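Wotetti Serving Tray, Off-White
Item 611

A plain rectangular tray for fruit, bread or small plates. Sold in packs of 2.

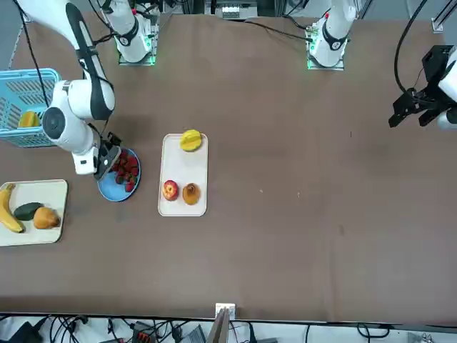

Wotetti trays are made for sorting and serving at the table. Leave space between pieces so they are easy to pick up. A star fruit fits at one end with an apple and another small fruit side by side at the other. Berries do better on a round plate.

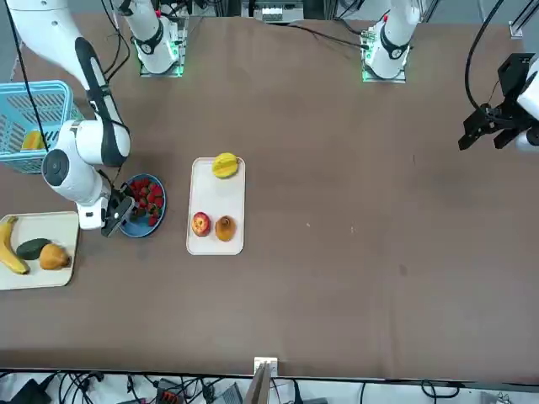 Two trays in use, with strawberries on a blue plate.

Ships from Sevelwood.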